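Progress report to the Belthorpe Fund
Home Hobby Storage and Repair Program, Tarov
Reporting period: April to August
Submitted August 31, 2026 by Wiesława Głowacki, program lead

Summary

The program is on schedule and within budget. We set out to help people in small apartments set up a usable place for sewing, mending, model building and similar work, and to lend them the tools they could not afford or had no room to keep. Nineteen households have finished the home setup part of the program. The tool library has been open since the first week of the grant and has made 57 loans. Two activities in the original plan have moved to the fall, and both are covered below.

Home visits

Each household gets two visits. On the first, we sit down with the person and talk about what they want to make or repair, how often, and what stops them now. The usual answer is that everything has to come off the kitchen table before dinner, so they stop starting. We measure the corner, closet or shelf they have in mind and agree on a plan before we leave. On the second visit we bring the parts and put them up together.

We had planned for visits of one hour. First visits have mostly kept to that. Second visits run longer, especially in the older buildings on the Demissie side of town, where the plaster does not hold a screw well and the landlord often does not allow drilling in any case. From May onward we stopped booking two second visits on the same afternoon. This slowed us down for a few weeks, but it cut out the late arrivals that people had complained about.

Most of the plans end up using the walls and leaving the floor alone. Hanging baskets have been the most requested item by a wide margin. They are cheap, they can be tied or hooked to nearly anything, and they move with the tenant. Drawer units were in our first budget as the main item, and we have bought far fewer of them than expected. The money left over on that line went to baskets, hooks and clip lamps, as agreed by phone with your office in June.
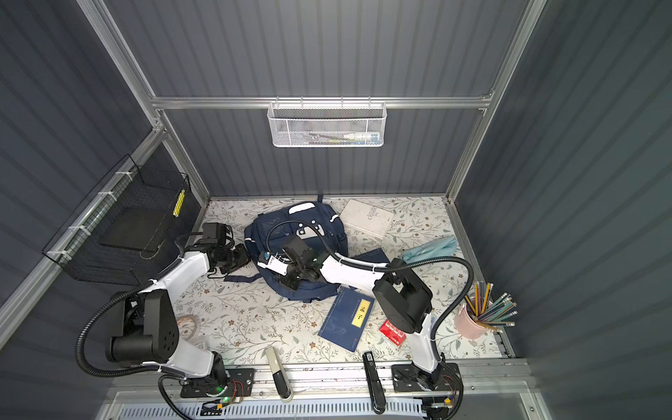
Hanging baskets above a small covered worktop, one of them fixed with cable ties.

We also learned to leave table coverings up to the household. Our first kits came with a plain gray mat, and most people put it away and used a cloth of their own. The mats have been dropped from the kit and the remaining ones are at the tool library, where the leatherworkers like them.

Tool library

The library is open on two evenings a week in the back room of the Omemari building. Sewing machines are the most borrowed item, followed by the heat gun and the small bench vise. Loans are for two weeks and can be renewed once if no one is waiting. We do not charge late fees. Late returns have been a nuisance more than a serious problem, and a phone call has been enough in every case so far.

One sewing machine came back with a bent needle bar and had to go out for repair. The repair shop in Tarov fixed it for less than the price of a replacement, and we paid from the maintenance line. We have since added a short check at the return desk — plug it in, run a seam on scrap, write down anything odd — which takes a few minutes and has already caught a frayed cord.

The catalog is still on paper. We tried a free online booking tool in May, but members kept calling to ask whether their booking had gone through, and we ended up keeping both. We went back to the binder in July. If membership grows next year we will need to look at this again.

Workshops

We held sessions on basic mending, zipper replacement, and sharpening scissors and kitchen knives. The zipper session filled up first and had a waiting list, so we ran it again in August with the same instructor. Sharpening drew fewer people than we hoped. The people who came said they had expected it to be for professionals, and the flyer probably gave that impression. The new flyer has simpler wording.

The session on labeling and sorting small parts was planned for July and did not take place. The instructor had to withdraw and we could not find another in time. It will run in October with a different instructor, who has already confirmed.

Budget

Spending is close to plan overall. Rent and insurance are exactly as forecast. Travel is higher because of the longer second visits, which sometimes mean a return trip for parts. Printing is lower. We have $800 left in the equipment line and would like to use it for one more sewing machine, as there is now a steady wait for the ones we have. We ask for your approval of this purchase before the end of September, so that the machine is ready when the evening sessions start up again.

Problems and changes

The follow-up calls are behind. We promised to call every household three months after the second visit to ask whether the space is still in use. Calls for the April households are done. Calls for the May households are partly done, and we have moved one office afternoon a week to this task until we catch up. From the calls made so far, the setups are mostly still up and being used, though several people have moved a basket or a lamp to a different spot. One person took everything down when a relative moved in, and has asked us to come back once the room is free. We have said yes.

Landlord permission took more time than we had allowed. We now hand out a one-page letter on the first visit that explains what will be attached and how it comes off. Since we started using it, replies come back faster and no landlord has refused.

The second delayed activity is the printed guide. The text is finished and has been read by several of the households, who asked for larger type and a parts list with prices. Both changes are being made. We expect to send it to the printer in October, and you will receive copies.

Next period

We will continue home visits at the current pace, finish the follow-up calls, hold the postponed workshop and publish the guide. We would also like to try one open repair evening at the library, where people bring a broken item and work on it with help at hand. This would use existing staff hours and needs no change to the budget.

The full expense sheet and the loan record are attached separately. Receipts are kept at our office and can be sent on request.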